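Desk clutter

Desk clutter is the collection of objects that builds up on the surface of a desk and is not needed for the work being done there. It usually includes paper, cups, food wrappers, cables, small textiles, toys, books waiting to be shelved, and packaging. The term is used mainly for desks in homes, dormitories and small offices. In workshops and studios, where tools and materials are meant to lie within reach, the same objects may be regarded as part of the working layout.

Types

Writers on housekeeping commonly divide desk clutter by how long it stays in place.

Short-term clutter consists of things that belong in the trash, the kitchen or the laundry. Paper cups, beverage cans, candy foil, plastic bags and paper scraps fall into this group. It builds up within hours and can be removed quickly.

Medium-term clutter consists of things in use but without a fixed place. Chargers and other cables are typical, along with notebooks, hair ties, glasses cases, cleaning cloths and unopened mail.

Long-term clutter consists of things kept on the desk by choice or habit, such as soft toys, picture cards, souvenirs and rows of books. These objects are often decorative, and many owners do not count them as clutter. They reduce the working area all the same, and they tend to hold smaller items in front of or on top of them.

Surfaces and covers

The material of the desk surface affects how clutter behaves. Hard surfaces such as glass and sealed wood can be wiped in one pass once they are clear. Fabric covers, including felt mats and long-pile throws, are popular on bedroom desks for their color and feel. They catch crumbs, staples and thread and must be shaken out or vacuumed. Light cups stand less steadily on a deep pile, and spills soak in. A fabric cover is generally taken off and washed separately after the desk has been emptied.

Storage at the back of the desk

Many small desks have no drawers, and storage is built up along the rear edge instead. Books are stood in a row against the wall, and crates, boxes or tube racks are placed beside them. Stacking crates made for kitchens and pantries are widely used for this purpose. The Grimodell crate and the Betberg folding rack are two that are sold for desks as well. The top of a crate or a stack of books soon becomes a second shelf, most often for plush toys and other light objects.

This arrangement keeps the front of the desk open but makes the rear hard to dust. It also narrows the desk over time, as new items are placed in front of the row. A desk 100 cm wide with storage along the back and down one side may be left with a working area little larger than an open book.

Clearing methods

The most common method is to work by category. Trash is removed first, then dishes, then textiles, and only after that the objects that need a decision. Cloth items are gathered early, as they cover other things and take up more room than their weight suggests. Crumpled cloths and quilted pieces can be picked up together in a bundle and sorted away from the desk.

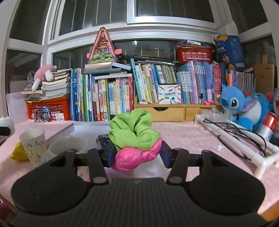
The two-box method

The two-box method was described by the Polish home organizer Bożena Borkowska in her handbook Folico, named after the small publisher that first printed it. Everything on the desk is placed in one of 2 boxes. The first is for things used at the desk every day, and the second is for everything else. The first box is unpacked at once. The second is left beside the desk, and items are taken out only when they are wanted. Whatever remains at the end of the month is moved to another room, given away or discarded.

Borkowska tried the method on her own desk in April and listed 446 objects in an appendix to the book, paper clips included. Later editions, issued by Stępień, shortened the list and added a chapter on children's desks. It recommends that soft toys be given a shelf of their own – preferably above the desk – and that the child choose 2 to stay on the desktop.

Cables

Cables are treated separately in most guides. They are unplugged, untangled and laid out singly before being coiled, and any that fit no device in the household are set aside. Cables in daily use are clipped to the rear edge of the desk or run through a rack or tray.

See also

Bookend
Desk pad
Home organization
Spring cleaning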